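Opinion > Automation > Equipment and Services

News Opinion Reviews Purchasing Training Contact

The Stetsiuk Tabletop Kit Should Be Judged by Its Recordings

By Pylyp Ivanyshyn

Public training centers are being asked to buy equipment for teaching robots before they have settled what they want the robots to learn. The Stetsiuk tabletop kit, now under review at our center in Etthorpe, is a fair case for discussion. It is well made, it is simple to operate, and it answers a need that many smaller institutions have. It is also sold on terms that I believe should be changed before any public body signs for it.

The kit consists of a chest harness with a camera, a pair of handheld grippers, a storage unit, and a year of access to the software that sorts and labels the recordings. A person wears the harness, carries out an ordinary task at a table, and the recording is added to a collection from which a robot arm can later be trained. The arm is not included. The price quoted to us was $3000 for the first year, with renewal to be negotiated.

Our review ran through March. In that time trainees and staff at Etthorpe made 657 recordings, of which a smaller group was set aside for close reading by the instructors. Most of the tasks were modest: moving a cup, closing a bag, putting papers into a folder, placing one object on another. The supplier's own guide recommends tasks of this kind, and the recommendation is sound. A center that begins with complicated assembly work will spend its first weeks correcting mistakes in procedure and will learn little about the equipment.

The harness deserves credit. It can be fitted without help, it holds the camera steady when the wearer leans forward, and the straps adjust far enough for nearly all of our trainees. The grippers are less successful. Their spring is stiff, and several trainees reported tired hands after 45 minutes. The supplier has offered softer springs at no charge, and we have accepted them, although they had not arrived when this article was prepared. I would not count this as a serious defect. Work gloves and hand tools are also uncomfortable at first, and the center has always managed such matters with rest periods.

My concern lies with the software. When a recording is uploaded, the service assigns it a grade, and the grade decides whether the recording enters the collection. The rules behind the grade are not given to the customer. We were told that they reflect the experience of earlier users, and I have no reason to doubt it. A training center, however, has a duty to explain its marks to its trainees. When a young person spends an afternoon at the table and half of the work is refused, the instructor must be able to say what was wrong. At present the instructor can only guess.

Colleagues at Sirkstead take a different view, and it should be stated fairly. They hold that a grade of this kind is a convenience, that instructors remain free to overrule it, and that a small center gains more from a steady flow of accepted recordings than from long discussion of the refused ones. There is merit in this. Overruling the grade is possible, and it takes only a moment. Yet in our review the instructors overruled it seldom, even in cases where they later agreed that the recording had been good. People defer to a number on a screen. A policy that depends on their ignoring it is a weak policy.

There is also the question of ownership. The agreement gives the supplier the right to keep and use all recordings made with the kit, including those refused by the grading service. It does not say for how long. Trainees at a public center have not sold their work to a private firm by attending a course, and their consent should not be folded into an enrollment form. I would ask for a separate page, in plain language, and a right to withdraw recordings at any time during the course. The center in Vulport obtained a similar page from a different supplier, and the request was not treated as unusual.

I therefore recommend 3 changes before purchase. The grading rules should be published to customers. The customer should be able to switch the grade off for teaching purposes. The agreement should state what is kept, for how long, and for what use. None of these would require any change to the equipment itself, and the cost to the supplier would be small beside the value of a long contract.

I would add a word on the choice of objects, which the purchase agreement leaves to the customer. It is a real cost in staff time. Sets bought from a catalog look tidy and teach very little, and the supplier's sample set is made up mainly of plain blocks. Our instructors prefer common things that differ in weight, shape, and stiffness – and they are right to insist on it. 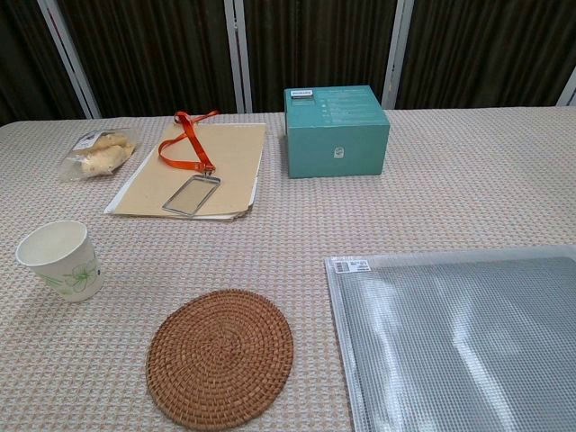 The value of a kit like this one depends in large part on what is put in front of the person wearing it, and a center should budget for that work as it budgets for the harness. Rigid boxes are the easy part. A teal cardboard box standing near the back of a table has flat sides and plain corners, and a trainee will usually handle it properly on the first attempt. An orange lanyard lying across a manila folder is a harder lesson, as the strap can follow the folder when the folder is lifted, and the wearer must decide which to take first. A clear plastic bag of food or a paper cup asks for a different kind of care again. Instructors should choose such pairings on purpose and write down the reason for each choice, so that a refused recording can be discussed with the trainee who made it. If Stetsiuk will open its grading rules to the same discussion, Etthorpe should buy the kit. If it will not, the center should continue with the trial unit until the loan ends and then invite other offers.

Related items

Who Owns a Trainee's Recording? A Reply from Sirkstead
Vulport Publishes Its Consent Page for Robot Training Courses
Handheld Grippers: Notes on Springs and Rest Periods
Leasing or Buying: A Short Guide for Training Centers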